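Pre-session check, teleop bench, Dillholm
Checked by: Abelardo Ayala
Task: bowl stacking, hand-guided demos

E-stop, bench side — OK
E-stop, operator side — OK, bit stiff
Leader arm cables — OK. Strain releif taped again, needs a proper clip
Gripper open/close from remote — OK, 2 cycles
Fingers tight, no chips — OK
Bowls checked for cracks — OK
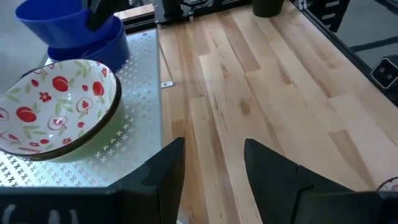 Start with the patterned bowl, blue ones after. Go slow near the tray edge, last operator kept catching it.

Force limit — was set to 22, put back to default
Wrist camera feed — OK, small lag
Disk space — low. Room for nearly 1000 demos, clear the old February runs
Floor behind operator — cord moved

Not done: light curtain test, no key. Ask Stoment. Dont run unattended till its signed off.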